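Stollent Woodworking School

Home
Courses
Open Shop
About Us
Contact

About Us

Stollent is a small woodworking school for adults. We teach evening and weekend classes in hand tools, joinery, chair repair and basic cabinet making. Most of our students have never cut a joint before they sign up, and the beginner courses are written for them.

The school started in one rented bay of the old Tinthorpe feed store with 7 benches and a secondhand band saw. We later took over the bay next door, and the wall between them came down. The bench room now has 13 benches. The machine room is kept separate so that people can hear the instructor.

Class sizes are small. A beginner class has no more than nine students and one instructor, plus an assistant on the days when the machines are in use. Last year 161 people finished a course with us. Many came back for a second one, usually chair repair.

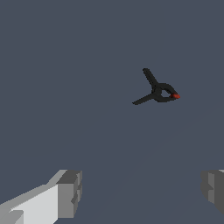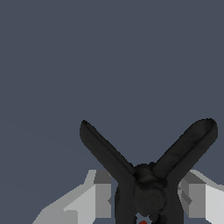
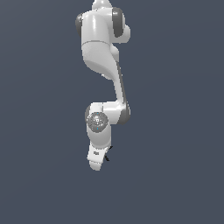

COURSES AND OPEN SHOP

The beginner course runs for nine weeks. Students learn to sharpen a chisel and a plane iron, square up a board, and cut a simple dovetail. The project is a small wall shelf in poplar. Lumber is included in the fee. You do not need to bring tools, though you can bring your own if you want help getting them into shape.

Chair repair is open to anyone who has taken the beginner course or can show us similar work. Bring one chair with loose joints or a broken rung. Please do not bring upholstered chairs, as we have no room to strip them.

Open shop is for past students. It runs in the evening from 6:00 until 9:30. Bench space is first come, first served. You need to pass the machine check before using the table saw or the jointer on your own.

The Michalski Fund

The Michalski Fund pays half the course fee for students who could not otherwise attend. It is supported by the sale of student-made stools and cutting boards each April. The application is one page long and is available at the front desk.

Our Lumber

We buy most of our hardwood from Skustov, a family sawmill north of town. They cut ash, cherry and soft maple and dry it on site. Students may add boards to our monthly order at the price we pay. Orders close on the 13th.

Finding Us

The entrance is on the loading dock side of the building, up the ramp. Parking is free in the gravel lot. Street shoes are fine in the office, but closed-toe shoes are required in the bench room and the machine room.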